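Review: Jivard Folding Step Stool
Reviewed by Zofia Kaczmarczyk, November 19, 2019

The Jivard is a two-step folding stool sold for home and office use. Our department bought 4 units from Alhassan for the records room and used them daily through the review period. The treads are wide enough for a full shoe, and the rubber feet held firmly on tile and on carpet. The hinge was stiff when new and loosened with use.
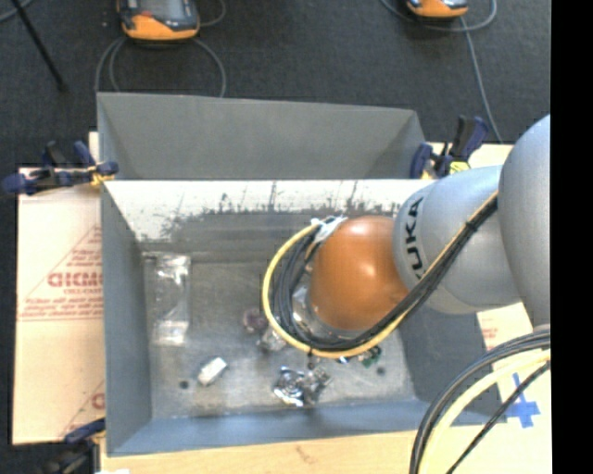
Can the stool be stored in a narrow closet?
Folded, it fits beside a standard shelf unit and stands upright without support.

The Pritum stool, reviewed earlier, costs less but rocked slightly when a reader stepped to one side. The Jivard costs $67 and did not rock. Its printed instructions are brief and omit the cleaning of the treads. The stool is recommended for general use. Order number: 1206.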